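Subject: Re: [sestholm-homes] Chirping alarms, again
To: sestholm-homes list

On an evening in October, a list member in Rultham wrote:

> We have one alarm that chirps once a minute, always starting
> between 2 and 4 in the morning. I put a new battery in it and
> two nights later a different one started up. Is there any sense
> in doing them all at the same time? And does anyone know how to
> get the things off the ceiling without bringing the plaster down?
> Our place was built in 1891 and I don't trust any of it.

Yes! Do them all at once. I am a total convert to this and will happily go on about it.

I used to do what you're doing, one chirp at a time, standing on a kitchen chair in my pajamas. Then last fall I took every alarm in the house down in one go and did the whole job sitting at a table, and it was so much nicer. No ladder, no stiff neck, and you get to turn each one over and read the back, which I had never bothered to do in all the years we've lived here (there's a lot printed on there, in very small type, so bring your glasses).

The other thing I love is having one box for batteries. Ours used to live in three different drawers. Now they're all in a clear plastic one with the alarms spread out to the left of it, and I just work my way through. 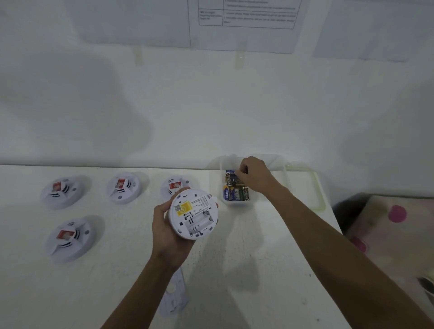

Battery change at the table, one alarm turned over with its compartment empty.

On getting them down: ours twist off counterclockwise from a base that stays screwed to the ceiling. Put one hand flat against the plaster next to the base and turn slowly with the other. If it won't budge, stop and look for a small locking tab before you try harder. I forced one in the back hall and took a chip of ceiling with it, almost the size of a quarter. Our house is old too, so I sympathize.

A few more things from my notes:

Pencil the room name on a bit of masking tape before you take each one down. Upstairs landing and downstairs hall look exactly alike once they're on the table.

Look for the date while you have it in your hand. The booklet for ours says to replace the whole unit after 10 years, new battery or no new battery.

Wipe the vents with a dry cloth or go over them with the soft brush on the vacuum. You would not believe the dust.

Press the test button on every one after it's back up. Warn the dog.

The hardware store on Riedl Street had batteries by the big pack when I went in. Happy to lend you my stepladder if you're coming over this way!

--
sestholm-homes: old houses and how to live in them
To leave the list, send a blank message with "unsubscribe" as the subject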